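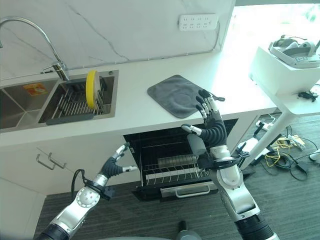 I have been trying to give up the dishwasher since March. It didn't break. I read an article at a weak moment, late at night, and by breakfast I'd told everyone in the house that washing up by hand would be good for us.

Arturo, who had not read the article, asked whether this would be a rota. I said it would be more of a habit. He has since treated it as a habit of mine.

The first week was lovely. I got through 14 episodes of a podcast about the Treton canal, and became the sort of person who has opinions on lock gates. The second week I ran out of canal.

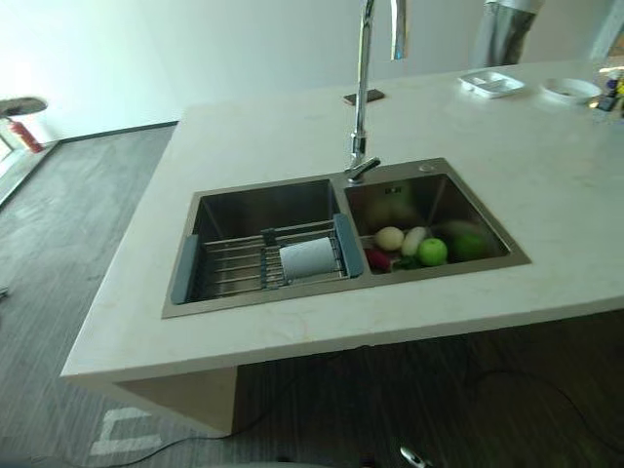 What I hadn't reckoned with was the pans. Plates are fine, plates are practically a hobby. But Arturo cooks the way other people redecorate, and his lasagne alone uses every pan we own plus one that I'm fairly sure belongs to Adelmo next door. I soaked that one for two days before giving it back. Adelmo said it wasn't his.

Then there's the drying. My mother dried everything at once with a tea towel and put it away – she thought a draining rack was a sign of moral collapse. I've decided that air is free and I have a bad shoulder. My shoulder is much worse after dinner than before it.
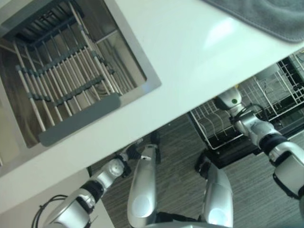

The roll-up rack, over the sink.

So now we have a compromise. Glasses and plates by hand, pans in the machine, and anything with cheese baked on to it goes to whoever baked the cheese. Arturo has taken up salads.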